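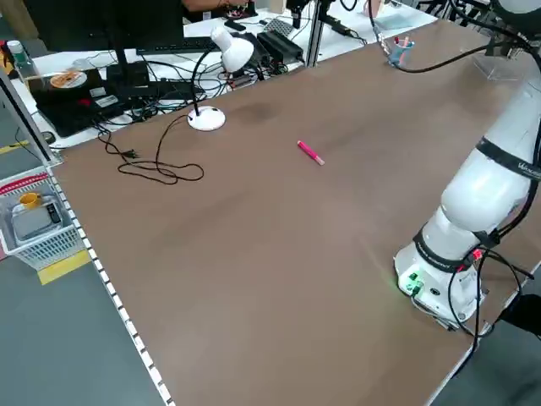
A white robot arm mounted on a work table, with a single pink marker lying on the surface.

Mornilby bench automation

Mornilby bench automation is the name commonly used for the introduction of tabletop robot arms at Mornilby, a packing company for school and office supplies in the town of Tralero. The company fills sets of markers, pens, rulers and similar small goods for other firms, which sell them under their own names. Until the arms came, all filling was done by hand. The arms now do a part of it, mostly the picking up of single items from a table and the placing of them in a tray, while people prepare the work, check it and do the sets that are too varied or too delicate for a machine.

The case is sometimes mentioned in courses on work organization in the region, because the company is small, the machines are simple and the changes for the staff were written down from the beginning.

Background

Mornilby was started as a family business and for a long time had one packing hall with long tables. The workers sat in rows, with boxes of loose goods in front of them, and filled trays according to a printed card. The work was paid by the hour, with an extra sum for each full pallet. It was considered light work, but the same movement of the hand was repeated during the whole shift, and complaints of pain in the wrist and the shoulder were frequent in the older part of the staff.

The season was uneven. Before the start of the school year the hall had 300 people, many of them hired for the season only, and in January it had 100. The permanent workers had to teach the new ones every summer, and this was not paid separately. Several of them later said that the teaching was a heavier load than the packing.

A first attempt at automation was made with a filling line ordered from Benítez, a builder of packing machines. The line was fast with sets that stayed the same for weeks, but Mornilby's customers changed their sets often, and every change asked for a mechanic and half a day of adjustment. The line was kept for pencils and sold when the pencil contract was over.

Introduction of the arms

The second attempt was led by Ok-hee Ma, at that time head of the packing hall. She had worked at the tables herself and proposed to begin from the table and leave the hall as it was. The first two arms were placed on ordinary work tables, between the workers, and were given only one kind of object each. The first object was a marker, since a marker has a simple shape but rolls away easily, and this was the mistake that the packers themselves disliked most.

The arms were controlled with Flustov, a program in which a worker shows the movement and the machine repeats it with corrections. No knowledge of programming is needed for the daily use, but patience is. In the first weeks the arms were slower than any person in the hall. They dropped objects, waited too long above the tray, or closed the gripper next to the marker and carried nothing. The workers kept a notebook at each table where such events were written, and the notebooks were read every Friday by Ma and the technician.

After the trial the number of arms was raised step by step to 30. The packing hall was divided in two parts, one with arms and one without, and the permanent workers could say in which part they preferred to work. The last contract for hand filling of simple marker sets ended on Thursday, December 31, 2020. From then on these sets were filled by arms, with a person responsible for each group of tables.

Organization of a table

A table for an arm is kept as free as possible in the area where the arm picks. The object is laid down there alone or with space around it, and everything else belongs to the edges or to the bench behind. In practice the edges fill up quickly. Lamps, cables, keyboards, cups with pens and the workers' own bottles all find a place near the table, and the rule book of the hall has been rewritten more than once on this point. The present version says only that nothing may lie where the arm can reach it, except the goods.

Light proved to be more important than expected. The hall has windows on one side, and arms near the windows made more mistakes in the late afternoon, when shadows were long. Desk lamps were then put on many of the tables. A lamp must not be moved during a shift without telling the person responsible - a small shift of the shadow can be enough to disturb the picking.

The color of the table top is also chosen with the goods in mind. Clear plastic items, such as rulers and set squares, are still difficult on every surface that was tried, and are mostly packed by hand.

Changes in the work

The greatest change was in the tasks of the people. Three new kinds of work appeared in the hall:

Table preparation. The worker brings the goods, removes damaged pieces, lays out the first objects and checks that the table is free.

Teaching. The worker shows the arm a new movement when a set changes. This task is paid at a higher rate, and it is limited to half of a shift, as it asks for much attention.

Checking. The worker looks at full trays and takes out those with a missing or turned item. Checking was at first done on screens, but the workers found this tiring and asked to have the trays in their hands again.

The extra sum for full pallets was removed, and the hourly wage was raised in its place. This was the most disputed part of the agreement. Quick packers lost money in the first year, and a few of them left the company. Slower packers, and those with health problems, were in general satisfied. Complaints of wrist pain went down in the part with arms, but complaints of tired eyes and of boredom went up. Since then the workers change tasks after each break.

No permanent worker was dismissed because of the arms, as this was forbidden by the agreement. The number of seasonal workers, however, became much smaller. For families in Tralero where summer work at Mornilby was a habit of two or three generations, this was a real loss, and it is the point on which the company is most criticized in the town. The company answers that seasonal work was already hard to fill. Both statements are probably correct, for different years.

Relations between workers and machines

In the first months some workers avoided the tables with arms, mainly for fear of being touched. The arms were then made slower when a person comes near, and each table received a stop button that can be reached with either hand. New workers press it once on their first day, so that they know how it feels.

A common opinion in the hall is that the arms are good at the tenth hundred of markers and bad at the first one. The people who teach them speak with some pride about movements that they found themselves, for example turning a marker by its cap before lifting it. These movements are saved in Flustov under the name of the worker who made them. It was asked if the worker should be paid when another table uses the movement. Since the last agreement a single payment is made for each movement taken into general use.

Not all opinions are positive. Some of the permanent workers say that the hall has become more quiet and that people talk less, because they stand farther from each other than at the old tables. One long table without any arm was kept near the entrance at their request. It is used for samples and for small orders.

Criticism

Besides the question of seasonal work, two objections are often made. The first is that the notebooks, which were meant for the mistakes of the machine, could also be used to judge the person. After a discussion, names were removed from them. The second is that the knowledge of a few teachers is now very important, and that the hall has difficulties when one of them is ill. The company has started to train more people for this task, but the training takes a full season and not everybody wants it.

See also

Hand packing
Pick and place
Seasonal work
Job rotation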